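Test du kit de téléopération Hevisitz : un mois de collecte en appartement

Publié le Jul 21, 2024 par Maxence Chevalier

Nous cherchions depuis l'hiver un kit de collecte que l'on puisse monter chez des particuliers, dans de vrais salons, sans passer deux heures à calibrer. Jusque-là, nous enregistrions nos démonstrations sur un banc Sovcombe, au laboratoire, avec une table réglée au millimètre et un éclairage constant. Les politiques apprises là-dessus marchaient très bien au laboratoire et assez mal ailleurs. Le Hevisitz promet de sortir de ce cadre : bras suiveur, bras meneur, caméra de tête, logiciel d'enregistrement, le tout dans deux valises à roulettes.

Déballage et montage

Les deux valises pèsent lourd et la plus grande passe juste dans un ascenseur ancien. À l'intérieur, les mousses sont bien découpées et chaque connecteur porte un repère de couleur. Le premier montage nous a pris 43 minutes, notice en main. La notice française est une traduction correcte, sauf le chapitre sur les butées articulaires, où deux axes sont intervertis. Il faut se fier au schéma.

Le seul vrai reproche concerne les câbles. Ils sont longs et raides, sans gaine commune. On finit par en laisser pendre un jusqu'au sol, ce qui n'a rien de dramatique mais oblige à regarder où l'on met les pieds. Des colliers en velcro seraient bienvenus dans la boîte.

Prise en main

Le bras meneur se manie sans effort particulier. Le retour d'effort est présent, mais discret : on sent le contact avec une table, beaucoup moins la prise d'un objet léger. Il faut une demi-journée pour qu'un opérateur débutant produise des épisodes utilisables. Les premiers sont saccadés, avec de longues hésitations avant la fermeture de la pince, et je conseille de les jeter. Un modèle qui apprend ces hésitations les reproduit fidèlement.

La latence annoncée ne nous a pas gênés. En revanche, la pince s'ouvre un peu trop vite à mon goût, et le réglage de vitesse est caché dans un sous-menu qu'on ne peut pas atteindre pendant un enregistrement.

La collecte

Notre protocole portait sur du rangement de table basse. Nous avons retenu 25 variantes de disposition, avec un objectif de 200 épisodes conservés par opérateur. Les objets viennent du quotidien : vaisselle, couverts, télécommandes, bouteilles, emballages. Nous avons volontairement gardé les surfaces difficiles, dont un plateau de table noir et brillant que je n'aurais jamais choisi au laboratoire.

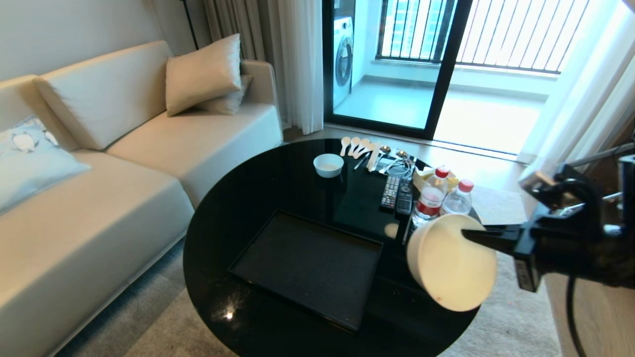 Séance table basse : le récipient blanc dans la pince, les couverts en rang au fond de la table.

Les reflets sont le point à surveiller. Face à une porte-fenêtre, l'exposition automatique de la caméra de tête tend à varier au cours d'un même épisode. Nous avons fini par la verrouiller au début de chaque série. L'option existe, elle est bien faite, mais elle se désactive à chaque redémarrage du logiciel. Il faut y penser.

Un plateau noir sur une table noire pose un autre problème. L'opérateur, qui est sur place, le distingue sans peine. À l'image, le rebord se confond par moments avec la surface, et notre premier détecteur le manquait souvent. Plutôt que de changer d'objet, nous avons ajouté des épisodes avec ce même plateau sous plusieurs angles. C'est plus long, et je pense que c'est le bon choix.

Les grands récipients légers passent mieux que je ne le craignais. La pince les saisit par le bord, l'inclinaison se contrôle bien au poignet. Les couverts sont plus pénibles : une cuillère posée à plat contre une autre demande souvent plusieurs tentatives. Les baguettes aussi. Nous avons décidé de garder les reprises dans le jeu de données quand l'opérateur se corrige proprement, avec une étiquette à part.

Le logiciel

L'enregistrement démarre et s'arrête à la pédale, ce qui laisse les mains sur le meneur. Chaque épisode peut être annoté en fin de prise : réussi, partiel, à rejeter. Le champ de commentaire libre est limité à 200 caractères et nous avons régulièrement buté dessus. L'export se fait dans un format ouvert, que notre chaîne d'entraînement a lu sans conversion.

J'ai moins aimé la revue des épisodes. La lecture image par image est lente et il n'y a pas de raccourci pour passer au changement d'état de la pince. Nous avons écrit un petit script pour cela. L'extension de tri de Sombatkul le fait d'origine, mais elle coûte cher et demande un abonnement.

Fiabilité

Une panne en un mois : un moteur de poignet en surchauffe, après une longue série de gestes inclinés. Le bras s'est mis en sécurité correctement, et l'épisode en cours a été sauvegardé. Le service après-vente a répondu le lendemain avec une mise à jour qui abaisse le courant de maintien. Le défaut n'est pas revenu.

Pour qui ?

Pour une équipe qui a déjà un banc fixe et qui veut ajouter de la variété à ses données, le kit fait ce qu'on lui demande. Pour débuter, je regarderais aussi la version d'entrée de gamme de Skosotstead, plus limitée en charge mais plus simple à transporter.

Points forts : montage rapide, pédale d'enregistrement, export propre, mise en sécurité fiable.
Points faibles : câbles raides, exposition à reverrouiller à chaque lancement, revue des épisodes lente, notice à corriger.

Nous gardons le kit jusqu'en septembre – une deuxième série est prévue en cuisine, avec les mêmes opérateurs. Je compléterai cet article avec les résultats d'entraînement.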